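Unit 4 – Care and adjustment of the hand-held parallel-jaw gripper
Practical handout, Reltgate workshop stream
Prepared by Serpil Taşdemir; linkage section revised in June by Nhàn Quách

4.1 Scope

These notes cover the inspection and adjustment of the paired hand-held grippers used for cloth handling at the Trastolora bench. Electrical faults and camera calibration are in Unit 5. Students should have read the linkage derivation in Unit 3 before the practical.

4.2 Pads

Each finger carries a flat rectangular pad held by small screws. The pads are a wear item. Open the jaws fully over a plain, light-coloured cloth and look along both edges of each pad under diffuse light. Light grey scuffing at the edges is normal and is recorded as grade 1. A groove that catches a fingernail is grade 2, and the pad comes off.

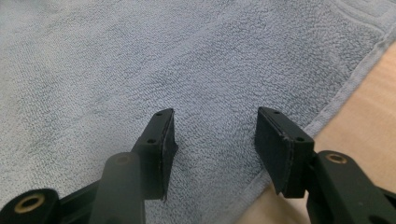 Pads are replaced in pairs. A new pad opposite a worn one closes out of parallel and will hold thick fabric while dropping a single layer. Start all screws by hand, close the jaws on a 73 mm setting block, then tighten alternately. Do not use threadlocker on the pad screws; it attacks the moulded parts.

4.3 Pivots and bushings

The linkage turns on brass bushings pressed into black plastic arms. Check each as follows.

Hold the body still and rock the finger sideways at the tip. Perceptible play is a fault.
Inspect the brass rim. It should sit flush with the plastic all the way round.
Cycle the jaws 30 times and listen for clicking.
Wipe dust from the bore with a dry swab. No oil – it migrates to the pads and from there to the cloth.

A proud bushing may be pressed back once. If it lifts again, replace the arm. Định Doãn's maintenance log for the Fultik units has 11 arm replacements, most of them on the outer pivots.

4.4 Functional check on fabric

Carried out after any work under 4.2 or 4.3. Use a knitted item with a thick body and a seam, and lift it with both grippers, one at each end. The pads should meet along their full height with only a thin fold between them.

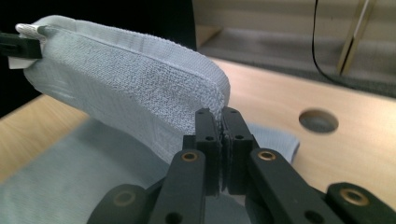 Hold for 14 seconds, lower, and repeat with the ends exchanged. Creep of the fold towards the pad tips indicates low closing force or contaminated pads. Clean the pads with isopropyl alcohol, let them dry and retest before touching the linkage. If the fold rotates between the pads, return to 4.2 and check parallelism.

4.5 Records

Enter the unit number, pad grade and result of the fabric check on the bench sheet. Completed sheets go to Josiane Marchal before the unit is returned to the rack.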